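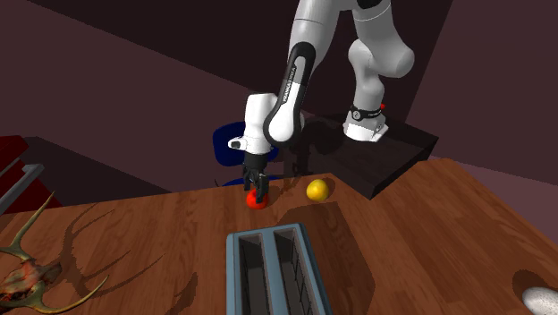 Home Ask Browse topics Tools & Machines Sign in

Can a robot arm clear a kitchen table yet, or am I being sold something?

Asked 06/05/2020 in Tools & Machines

My brother-in-law wants the two of us to go in on a used arm for the break room at our shop in Skidville. We repair mowers and small engines, 5 people on a busy day, and the table in there is a disgrace by noon. Fruit, mugs, the toaster, somebody's parts. His idea is that the arm puts it all back where it goes while we work. A seller called Cabello has one listed with a two-finger gripper and says it is "chore ready." He has already watched every clip they put up.

I've watched them too. In all of them the thing picks up an apple. Sometimes a lemon. I have never seen one wipe up jelly. Is there anyone here who has lived with one of these and can tell me if it would do a real table, with real junk on it? I'd rather hear it before we spend the money than after.

3 answers

Answer 1 (accepted)

I ran arms on a packing line for Kirnum before I moved over to maintenance, so take this as coming from somebody who likes them. Don't buy it for this.

Fruit is the easy case. It's round, it's bright, it sits still on a flat table and two fingers can come straight down over it. A tomato is a little harder, as you can squash it. That's why you keep seeing the same clips. Plenty of them are also done in simulation, where the table never gets sticky and every try can be run again from the same start. Ask Cabello how many tries on a real table and how many worked. We had a supplier tell us 1000 good picks in testing. On our floor it missed 2 out of 50 the first morning, and each miss stopped the line until a person walked over. That is fine on a line where a person is standing there anyway. In your break room that person is you.

Now think about the rest of what's on a table. A toaster is wide and smooth, it has a cord, and it might be hot. Two small fingers have nowhere good to hold it. Anything with prongs or branches is worse - the gripper closes on one piece and the whole thing swings around and knocks over whatever is next to it. And "put it back where it goes" is a bigger job than picking it up. Somebody has to tell the machine where each thing goes, and then tell it again when you buy a different toaster.

There's also the matter of where it stands. An arm like that is bolted to something next to the table, and it takes up room you were going to eat in. You'll want to keep people out of its reach while it moves. At lunch.

If you still want one, put it on a job in the shop where the same part shows up in the same place all day. Sorting blades, maybe. It could earn something there.

- Ramiro Miranda

Answer 2

Disagree with the above. The software gets better every year and people said the same thing about dishwashers. My cousin has a Flirkico vacuum and it does the whole downstairs. I would go for it.

Comment: A vacuum doesn't have to pick anything up and put it on a shelf.

Comment: It picks up dirt.

Answer 3

Can't speak to the big ones. We had a small hobby arm in the garage and the kids got it to move an egg from one bowl to another in January. It took them most of the month and a lot of eggs. It could not do it after we moved the lamp, so they had to start over. I think it's in a box now.

What I would want to know is who fixes it. If the seller is two states away and a joint goes bad you have a coat rack. Get a bus tub and a sign that says whatever is on the table at closing goes in the trash. Ours at work has been up for years - people complain, but the table is clean.

Reply from the asker: Thanks all. Wrote to Cabello and asked for the number of tries. They sent another clip of the apple. I showed it to my brother-in-law and he said look how smooth it is. We are getting the bus tub for now and he is still reading listings.

Contact us | Copyright 2020 | Back to top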